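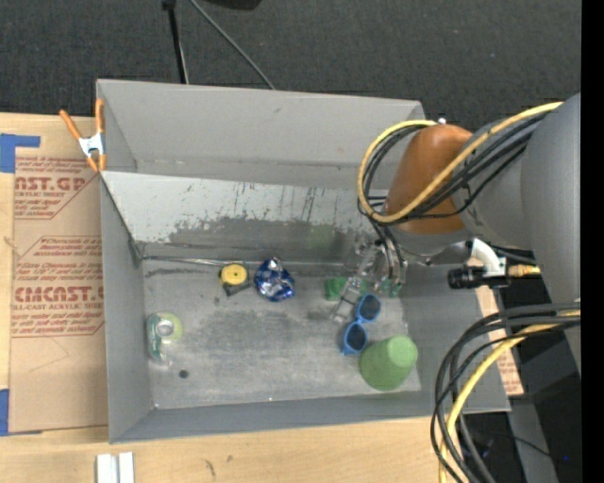 Group Project Report: Bin Clearing Cell, Maltunent Lab
Section 4. What went wrong

4.1 Summary

Our cell was supposed to pick mixed household objects out of a gray bin, one at a time, until the bin was empty. In the May trials we ran 63 picks. Of these, 30 ended with the object out of the bin, and 21 ended with the controller (Zorkine, version we were told not to upgrade) declaring success while holding air. The rest were ordinary misses, which by that stage felt like good news.

4.2 The Thursday stop

The worst fault came on a Thursday afternoon. The arm went down for the sunglasses, kept going, and pressed a fingertip into the bin floor until the protective stop cut in. The log gives 1050 ms between first contact and the stop. It felt longer to the person holding the stop button, who did not press it. We have written that down as a finding.

No one was hurt and the finger survived. The sunglasses were fine too, though they were the cheapest thing on the table.

4.3 Cause

We first blamed the foil ball, as everybody does. Shiny objects give our depth camera trouble, and so does the bin floor, which is scuffed and a bit metallic-looking. But the same thing happened with the foil taken out.

The real cause was the bin height. We had measured it before putting the acrylic sheet down on the table, and the bin now sits partly on that sheet. The floor in the robot's model was lower than the floor in the room. Zalton, our planning script, trusted the model completely. The bin was also held by a spring clamp at one corner, and we found it could still turn a little when pushed from the far side.

The false successes were a separate bug. The grip check ran before the fingers had finished closing.

4.4 Changes

Bin floor height is now touched off at the start of every session.
Downward force limit lowered for the last part of the approach.
Grip check moved to after the lift.
Second clamp ordered from Makowska. It has not arrived.

We have not repeated the full trial set with these changes. The cable loop over the wrist also needs a proper look before anyone raises the arm speed again.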